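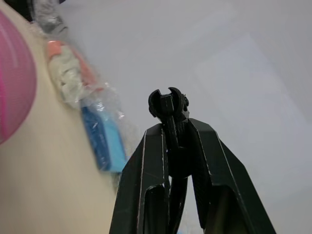 Brallow lost again on Wednesday, and I want to write some words before I go to sleep. It was 8 points at the end, but for three quarters our team was the better one.

The problem is the bench. When the starters sit down, we stop moving the ball and everybody waits for somebody else to shoot.
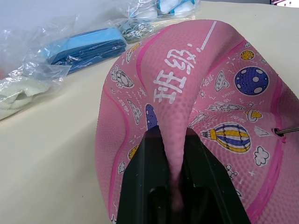 In the last quarter we made only 6 points from the free throw line. Pamach made all of theirs. I don't blame the young players, they are still learning the league.

I hope the coach will try the small line-up against Vederis. We have seven home games left, so there is time.

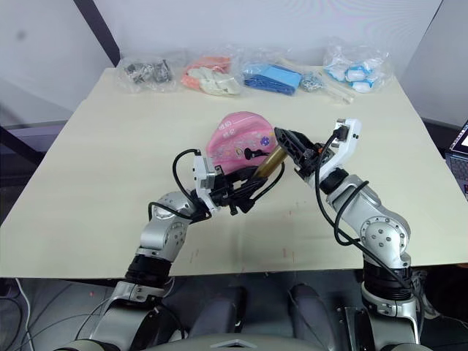

Bags and parts along the back of the table.

Who is coming to the next game? I have one ticket too many, please write to me.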